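Lime stains on old bathtub enamel — how to clean without killing the shine?

posted by Kiprono Temba

Good evening to all. I am renting a flat on the second floor in Rirkau and the water in our town is very hard. The bathtub is enamel, old, I think older than me. Under the tap there is a yellow-white trail, and at the drain there is a ring which feels like sandpaper when I pass my finger. I tried dish soap, then baking soda with a sponge, and after 2 weekends I see no difference except my back hurts.

The landlord, Mr. Obradović, says the tub must be in the same condition when I leave in June. A new one costs 300 and I do not want to pay it. What can I use so the stain goes but the enamel stays shiny? I have a bottle of bathroom cleaner at home but I am afraid of it.

Joyce Lema

Hello Kiprono. I had the same trouble in my previous flat, so I will write what I did, in order.

First find out if the tub is really enamel on metal. Put a magnet on the side. If it holds, it is enamel on steel or iron. If it falls, it is probably acrylic and you should follow other advice, because acrylic scratches from almost everything.

Then try the mildest acid. I soaked paper towels in warm water with citric acid, laid them on the trail and left them ten minutes, not more. Old enamel does not like acid, even the kitchen kind, and if you leave it overnight the surface becomes dull and it will never come back. Rinse well, look, and repeat another day if needed. My ring at the drain needed four rounds.

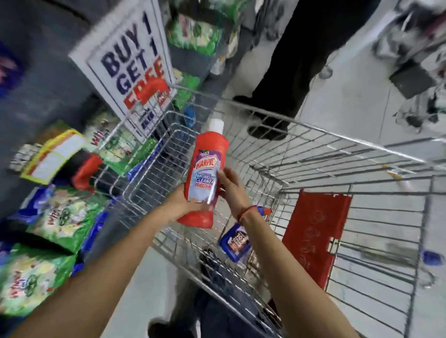

Old enamel was made before today's cleaners, and this is why I would be slow with anything strong. Many people take whatever stands next to the toilet and pour it. Read the front of the bottle, and then turn it and read the back also, which is more important. A red bottle of Harpic with "Bathroom Cleaner" on the label is sold for bathrooms, but the "10X" on the front tells you nothing about your old tub. Look on the back for the word enamel. If it says to avoid it, avoid it. If it says nothing, test on a small place near the overflow hole and wait until the next day.

And please, never mix an acid cleaner with bleach — the gas is dangerous, and a bathroom is a small room. Open the window and wear gloves.

grimevness

just use vinegar, works on everything. I leave it all night and my tub is fine

Kiprono Temba

Thank you Joyce. The magnet holds. I will begin with the citric acid in the evening. Vinegar all night I will not try, sorry.

Comments

brestuvley: Please fix the tap too. If it drips, the trail comes back in a month. In mine it was only a rubber washer.

Joyce Lema: Good point, I forgot it. Also wipe the tub with a dry cloth after every bath.

tub_owner_80: My enamel was already dull when I moved in. Is there any polish for it?

brestuvley: For dull enamel I don't know a good one. Car polish made mine very slippery, I do not recommend.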